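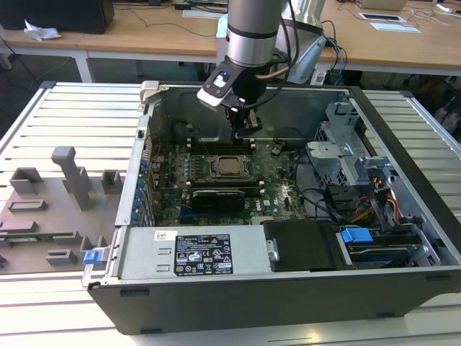
Nalness puts scripture readings from different traditions side by side, so a study group can look at a psalm in one column and a passage from the Qur'an in the next without juggling books. I wrote this section for whoever ends up setting it up, and I've assumed you're comfortable with menus and not much else. It's happy on an older desktop, although the big commentary searches do like memory. If you decide to add some, switch off, unplug, lay the tower on its side with the open side facing up, and you'll find the memory slots in a row on the motherboard. Then come back here for the fun part!

## 3. Setting up your first reading plan

Have your group's list of readings handy before you start. A scribbled one is fine (mine was on the back of a parish newsletter).

1. Open Nalness and choose **Library**, then **Add text pack**.
2. Pick **Roleck**. It holds 205 paired passages, sorted by theme - mercy, exile, fasting, hospitality and so on - and it's the one I'd start with.
3. Tick **Show original language** if anyone in the group reads Hebrew, Greek or Arabic. You can turn it off later for the handouts.
4. Choose **New plan** and give it a name you'll recognise in six months. I called my first one "Plan" and regretted it by September.
5. Drag your passages into the left-hand column. The matching reading turns up on the right by itself.
6. Press **Save**, then **Preview**, and scroll the whole way down before you print anything.

> **Note:** The pairings are suggestions made by the editors. Two passages sitting next to each other doesn't mean the traditions read them the same way, and some of our best evenings have started with somebody saying the match was all wrong. To swap one, right-click it and choose **Find another**.

### 3.1 Verse numbering

This one catches everybody. Psalm numbers differ between the Hebrew and Greek traditions for a good stretch of the book, so a member with a different Bible on their lap may be one psalm out from the screen.

1. Go to **Settings**, then **Numbering**.
2. Choose the system most of your group uses.
3. Tick **Show both** and the second number appears in brackets.
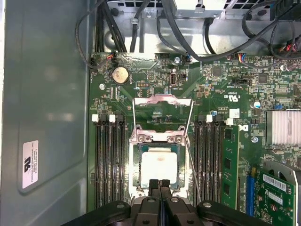 *Open desktop case: processor in its socket, load plate raised.*

### 3.2 Adding commentary

The Poojary notes are a separate download, and they're long. I love them, but I wouldn't put the whole lot in front of newcomers on the first night.

1. Choose **Library**, then **Commentary**, then **Poojary**.
2. Set **Notes per passage** to 4 or 5. The slider goes up to 100, and I really can't think who that's for.
3. Under **Display**, choose **Leader only** if you'd like the group to read the text cold first.
4. Wait for the green tick beside the title, then restart Nalness.

> **Caution:** Restarting before the green tick appears wipes any comments you've typed into the margins. Export them first with **File**, then **Export notes**.

### 3.3 Printing handouts

Select **Jerine** as the layout. It keeps the Arabic running right to left and the line spacing generous, so the vowel marks don't bump into the row above. Large print is under **Size** in the same window - please print one test sheet, as long passages can spill onto a second page and leave you with a lonely half verse. If that happens, narrow the margins one notch and preview again.

Shared plans and guest logins are in section 4.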